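Windeck Open-Top Parts Bin, Gray

Item 611
Sold singly or in packs of 50

The Windeck bin is a plain rectangular container for small goods that get picked by hand, sorted or held for a short time before they move on. It has four straight walls and no lid. Most customers set it on a bench or table and leave it there.

Color is gray inside and out. The bins can be placed one behind another, rim to rim, so a row of them takes up no more bench than it has to. Mixed items are fine. Bottles, pouches, small blocks and loose odds and ends can all go in the same bin if you don't need them kept apart.

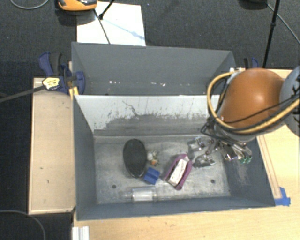
Pacita Abella
Product Manager, Storage and Handling, Fandireo

Bins in daily use get scratched. The inner walls mark first, mostly low down where the contents rub, and the front bin in the photo has a dark scuffed band along the lower part of its back wall. The floor goes mottled with time. We don't treat marks like these as a fault and they aren't covered by the warranty. Cracks and split corners are covered for two years.

If you want to put light items such as an empty plastic bottle in with heavier ones, put the heavy ones in first. Items that roll can be laid on their side against a wall.

Cleaning: warm water and dish soap, soft brush, rinse and dry upside down. Don't use scouring pads - they leave the surface dull and it picks up dirt faster.

Ordering

Single bins ship from our Sonerdale warehouse. Packs of 50 ship on a pallet. Orders over 4,000 bins are quoted separately, so please ask for Tõnu Petrauskas in the sales office.

Label holders (item 782) clip over the rim and are sold separately. They don't fit the older Jääskeläinen bins.

Prices on this page are good through 15th June.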